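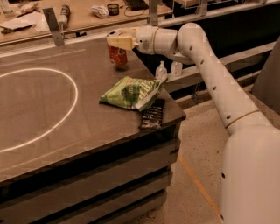 Filed under: Local Arts > Galleries & Shows

luana_t: Went to the river photo show at Ravside on Saturday and loved it! 21 prints, mostly fog. Is it traveling anywhere after May?

vmudaliar: Drustimwood gets it next, I think. I thought it was thin for a $3 ticket, and the labels were tiny.

luana_t: Thin?? The long wall alone was worth it (I went back twice).

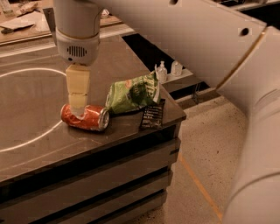 And the labels are small so you look at the pictures first!

ute.b: With Vignesh on the labels. I had to borrow glasses.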